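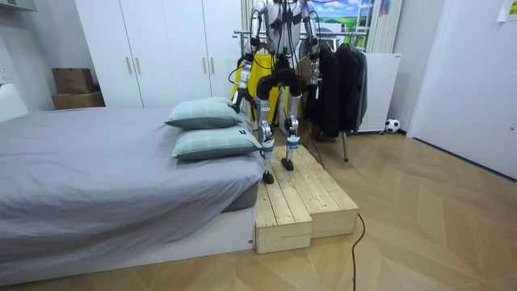 Why did my grandmother never finish her letter to the lighthouse keeper at Gruvmont?

She kept finding one more thing to tell him, and she didn't like to post a letter that had already gone stale.

That was how she explained it to me, anyway, one evening in January when I was six and supposed to be asleep. She wrote at the kitchen table in Prallville with the wireless turned low, and the letter lived in the bread bin (the bread lived on the windowsill, where the cat could keep an eye on it). She had met him once, on the ferry, when they were both young and he had lent her his scarf. He had asked her to write and tell him what the town was like, and she was a woman who took a question seriously.

So she told him about the bakery, and then the bakery changed hands and she had to tell him about that. She told him about my grandfather, whom she married, and who knew all about the letter and sometimes called through from the other room to remind her of a thing she'd left out. The flood went in, and the new bridge, and my mother's measles, and a long, cross page about the price of coal.

When she died the letter came to me, all 599 pages of it, tied up with garden string. I read it over one winter and then, feeling rather foolish, I took the early bus to the coast with it on my knees. It's a slow road, and a lady across the aisle gave me half a pear.

The light at Gruvmont had been worked by a machine for 30 years by then. But there was an old man in the end cottage, very deaf and very upright, and when I said my grandmother's name he went and put the kettle on without a word. I set the parcel down beside the sugar.

He looked at it for a good while. Then he opened a drawer, moved some candles and a ball of twine, and took out a bundle of his own, not nearly so thick, with her address on the top sheet in faded blue ink.

"I hadn't quite got to the end," he said, and he pulled out the other chair for me, and we began with hers.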